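Stores Corner: the wiring bench gets a tidy

Rūta Sepp has been asking since the spring for the harness drawer at Dendimard to be dealt with, and in December she stopped asking and simply did it. Regular readers will remember the drawer. It was where every offcut, sample and "might come in handy" went after the Trekico job, and it had reached the stage where pulling out one lead meant pulling out all its relatives.

The new arrangement is bins and trays. The bins are the orangey-yellow sort, glossy enough inside to show up every crumb of your elevenses, and Rūta would like it known that she has noticed the crumbs.
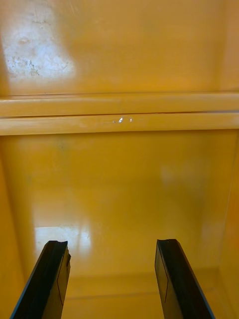

The rule for bins is one kind of harness to each, and no "temporary" guests. A lead that has lost its label goes to Rūta, who will sigh and look it up. There were 73 unlabelled leads in the old drawer, of which 44 have now been identified. The remainder are being kept in a box marked Kalniņš, after the supplier we have decided to blame.

Trays are for work in hand. Put a clean sheet of white paper in the bottom before anything else goes in. It costs next to nothing and small white connectors are still easier to find on it than on the carpet, where we have been finding them up to now, mostly in socks.
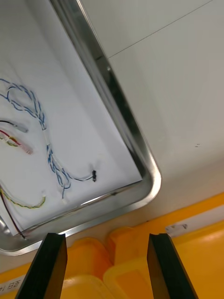
Twisted leads should be laid out in loose curves and left that way. Several of us were brought up to wind them tightly round one hand and finish with a knot, and we were brought up wrong. Please don't lift a lead by its connector either, however much it looks like a handle.

Coloured pairs cause the most arguments. Red and yellow is not "more or less" yellow and green, whatever was said at the Zodisik handover, and if the light is poor there is a lamp. It has a switch on the back.

Spare paper is on the shelf under the window. Clean bins and trays with a damp cloth, and return the cloth.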